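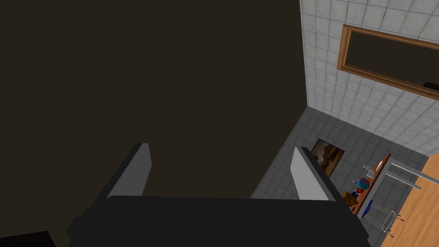

Dark brown wall, white tiles.

January 11, 2018

So we've finally picked the tiles! If you've been reading since October you'll know this has dragged on for far longer than any kitchen decision should, and I'm a bit giddy that it's over.

The trouble started when I decided I wanted something other than plain white. I'd gone through a whole pile of magazines and got it into my head that we needed green, a sort of bottle green, shiny, all the way up to the ceiling. I ordered samples from Skalon and stuck them up behind the hob with blu tack, and for a whole morning I was delighted. Then it clouded over (this is Brellbridge, it always clouds over) and the green went nearly black. It looked like the inside of a pond.

Next came the patterned ones. Sarmiento do a lovely range with little blue leaves on and I was completely sold until I laid eight of them out on the floor together. One is charming. Eight made my eyes go funny. My sister reckoned it was like living inside a teapot, and once she'd said that I couldn't see anything else.

So it's white after all, with dark brown on the big wall by the door. The brown was a leap, I'll admit. I painted a patch and hated it, went to bed, came down the next morning and loved it. I've no idea what happened overnight. The paint is a Bedevo one in flat matt, and it does show every greasy fingerprint, so if you have small children I'd think twice or buy the wipeable sort.

Money, as a few of you asked last time. I'd set aside £200 for the samples, the paint and all the fiddly bits, and we went £18 over, mostly on grout. Why is grout so dear? I ended up with a pale grey, as everyone I spoke to warned me off white near a cooker.

I also learnt that you must check the batch numbers on the boxes before you start. Ours were 53 for all but one box, and that one was a shade creamier. You'd never spot it in the shop but side by side it was really obvious. They swapped it without any fuss, thank goodness, though it did mean another drive out to the retail park in the sleet.

Next job is the floor. I'm thinking cork. My mum had it when I was little and I remember it being lovely and warm on bare feet, but I keep reading that it fades by the windows. Has anyone got it down in a sunny room? Let me know in the comments, and please be blunt, I've got the samples arriving next week and I'm very easily led.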